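Home Pantry Cupboards Labels Contact

Sorting tins and tubes by label

My cupboard had reached the stage where opening it counted as sport. If yours has too, set aside a Sunday and around 11 shelf-inches per category. Mine are Drinks, Dry, Sticky and Nadska, the last being things my aunt posts from there that defy the other three.

Begin by taking everything out. Yes, everything.

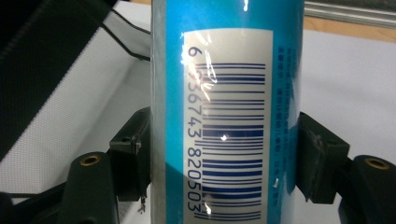 Tall cans go at the back, labels forward, so you can tell them apart without a rummage. Decide early which side counts as the front. A blue can turned so its big white barcode label faces you tells you very little over breakfast, however handsome the stripes. Turn it until you find a name or a picture, then leave it there.

Next, put something pale and flat on the table and work over that. Crumbs and stray lids show up at once — so do your past decisions.
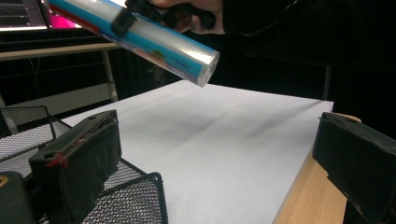

Tubes are the awkward customers. They roll, so I stand mine in an old Allis jar, fattest first. Anything over 800 ml goes on the floor of the cupboard, where it can't fall on you.

Shut the door gently. Open it again to check.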